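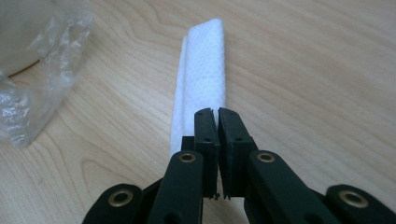
Dreltuvon: post-op pain scores, data card

One row per patient, 144 patients, all knee or shoulder surgery at the Wernmont day unit. Scores run 0 to 10, as told to a nurse by someone who would like to go home.

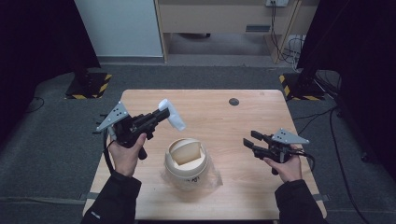
Missing scores are coded 80 - Tomás Carroll's choice, made in January and regretted since. Filter them out before you take a mean. 28 rows have no nerve block type, so leave them blank.

Last updated 21 October 2018. Complaints to Fergal Corrigan.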